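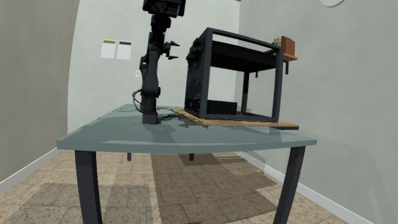
I have now had the Rokholm subscription for long enough to form a view, and it's less generous than the one I started with. The pitch is simple. You pay 240 dollars a month, pick a one-arm bench setup from the catalog, and rehearse your job in simulation before you spend real money on hardware. For a small shop like ours at Pemcombe, that sounds like thrift.

What you get looks good. The rooms have floor tile, baseboards, paper pinned to the wall. Someone took trouble over the reflections in the tabletop. I would trade all of it for one decent page on how the contact model treats a thin metal edge, which the manual covers in a paragraph and a link to a forum.

My colleague Jennylyn Lumanlan likes the kit more than I do. She says it caught two reach problems in her layout before anyone drilled a hole, and I believe her. Reach is geometry, and geometry is what these tools do well. Putting a two-finger gripper next to an open metal frame and asking whether the arm can get inside is a fair question for software.

Whether it can get hold of something in there is another matter. Our list of trial grasps ran to 171, and the sales sheet talks as though a pass in simulation were a pass. It's a pass in a room where every cable behaves and no screw has backed out a quarter turn. Real cables snag. The render will happily draw you a loop of them hanging off the elbow, and I still couldn't find out from support whether that loop can catch on anything — I asked twice.

Selorm Yakubu, who runs purchasing, wanted a yes or no on renewal. I told him to keep one seat for layout work and drop the other two. The "deployment confidence" add-on costs another 80 a month and produces a score. I don't know what the score measures, and the help text doesn't say. Until it does, I'd put the money toward a used arm and a box of spare fingers.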